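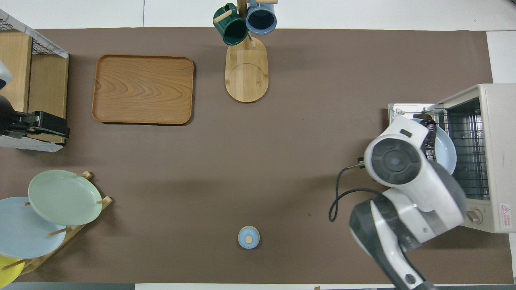
*Filed under: Equipment budget*

Garkis quoted 2,146 for spare gripper fingers, cables and one wrist unit. Joly came in 13 percent lower, with a lead time of 33 days. I put both in the sheet and left December open.

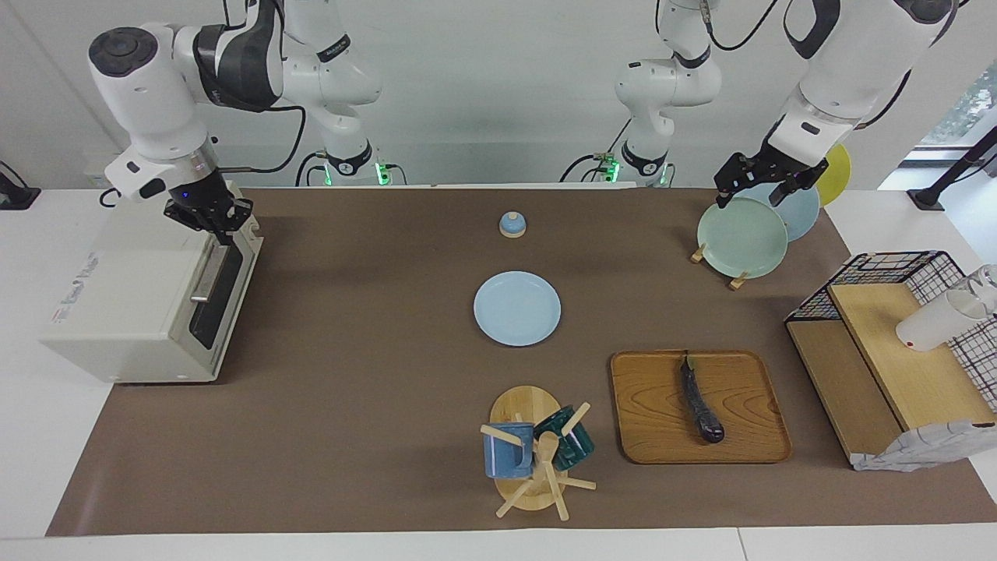

Spares scale with the number of arms, and I had budgeted for one. With two arms on the table, each with its own gripper and base, the finger line doubles and so does cabling. Plates and mugs go under consumables, capped at 200. Liv Fagerlund wants the wrist unit deferred to the next order. I've kept it in for now.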